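Workshop notebook, March 22, 2026

Stove and ear protection bench, continued from the last page.

Picked up the Kinov stove again. Swapped the burner jet for the spare from the parts drawer and cleaned the thread with a brass brush. Old jet goes in the bag marked Castillo, do not throw it out, I want to look at the bore under the loupe. Fuel bottle is the same one as in November, new O-ring, a little silicone grease.

Boil test, half a liter in the small pot, lid on, windscreen up. First run was slow and the flame was yellow on one side. Backed the valve off a quarter turn and let it settle. Second run was blue all the way around. Wrote both times on the card taped inside the lid of the stove box, so look there and not here.

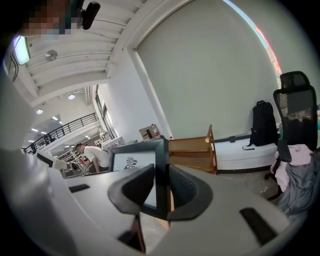
Monitor behind the finger pads.

The pot supports still bother me. They fold fine when cold but one of them binds when you open it with gloves on. Filed the edge of the slot and tried again. Better, still not good. Jhun Bañez thinks the rivet is set too tight and wants to drill it out and use a small bolt with a lock nut. I would rather try a longer file job first. If it binds again next time we do it his way.

Ear muffs next. The Belen pair came back from the range with the left cup leaking. Pulled the sealing ring and it has gone hard along the bottom edge, where it sits over the jaw. Glasses temples have pressed a groove into the top too. Fitted a new gel ring. It needs to be pushed in all the way around the rim or it lifts at the back, easy to miss. Right ring looks okay but I changed it anyway so they match.

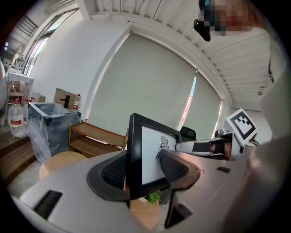
Framed line drawing between the gripper fingers.

Headband tension on the Belens is down a bit. Did not bend it back. The steel on these does not like being bent twice.

Devo tarp: 3000 mm coating according to the label. Hung it over the rail and poured water in the middle, left it for 40 minutes. Dry underneath except at one corner tie-out, where it came through the stitching. Sealed 4 tie-outs with seam sealer, thin coat, inside face only. Leave it hanging overnight. Please do not fold it before it stops feeling tacky.

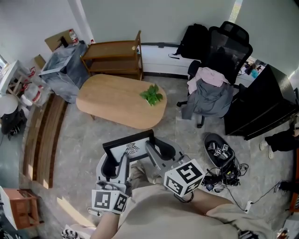 Both hands on the gripper, frame in the fingers.

To do:
Repeat boil test outdoors with wind.
Order more gel rings, we are down to the last set.
Second coat on the tarp if the corner still leaks.
Find the other brass brush.
Ask Jhun where the M3 lock nuts went.

Fuel bottle is back in the metal cabinet, cap on, vented.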